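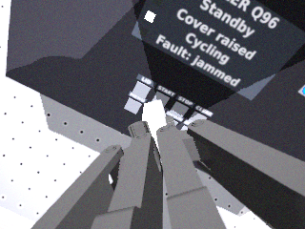 Status lines on the panel display: Standby, Cover raised, Cycling, Fault: jammed.

CALL FOR PARTICIPANTS: What does fairness look like at your house?

The Lodach Community Paper is looking for readers to take part in our winter series on women, work and home life. Who cooks, who drives, who gets the call when a kid is sick at school. We want everyday stories, no experts needed.

Who we want: women 18 and up living in Lodach or Prydderch. Married, single, retired, in school, all welcome. Dads and partners can come along to the second session if you'd like them to.

What's involved: 2 group talks, 90 minutes each, at the Prydderch branch library. Then a short phone call with one of our writers. Groups are kept to 14 people so everybody gets a turn. Child care on site, please tell us ages when you sign up.

Pay: a $30 grocery card after the second talk. Bus fare covered too, keep your reciept.

Your name: use it or don't. First name only is fine. You will see your quotes before we print, and can pull anything up to the day we go to press. The series runs in the paper (3000 copies) and online.

To sign up: leave a note at the front desk, 218 Ploker Street, or call the office during the day. Give us your name, a phone number, and a line or two on what you'd want to talk about. Evenings or mornings? Say which.

Deadline is Nov 18, 2018. Spots go in the order we hear from you, with a few held for Prydderch becuase we had hardly any last time.

Spanish speaking group possible if enough people ask. Room is on the ground floor, ramp at the side door. Coffee provided, bring your own mug.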